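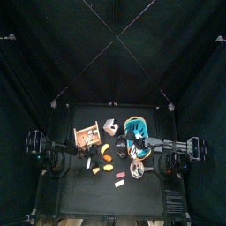 4. Sorting your small things into the shelf and the basket

By now you will have everything gathered in the middle of the table, and it is quite all right if it looks a bit of a jumble. Make yourself comfortable and take your time.

1. Lay the wooden shelf down with its open side facing up, towards the back left of the group. Used this way it makes a very handy tray for the smallest pieces, which do love to roll away.

2. Stand the blue basket where you can reach into it easily without leaning over the shelf.

3. Pop the little pieces into the shelf first, one or two at a time.

4. Next come the fruit items — leave them beside the shelf until the small pieces are settled, then move them across to the basket.

5. Have a last look over the dark tabletop, as black pieces are easily missed against it.

Note: if you own the larger Romora basket (part 1269), fill it only to just below the rim.

Caution: please don't lift the shelf while it is loaded. Empty it first, then stand it upright again as shown in section 2.

Last updated: 24 May 2026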